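Nueva sala de descanso en la primera planta

La sala de descanso de Dinsa está abierta desde el jueves 16 de enero de 2025. Hay una mesa redonda y varias sillas – las dos primeras ya están en su sitio – y el teléfono fijo se queda allí. Para llamar a recepción, marcad el 8.
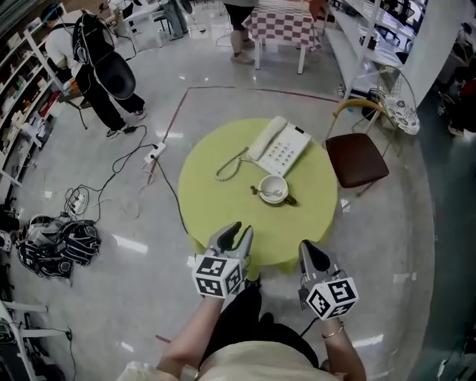 La mesa redonda con el mantel amarillo verdoso y el teléfono fijo blanco.

Los cuencos y las cucharas se dejan lavados después de usarlos. El mantel se cambia cada 15 días. Quien quiera traer un cojín o una silla de casa puede avisar antes a Meron Wolde.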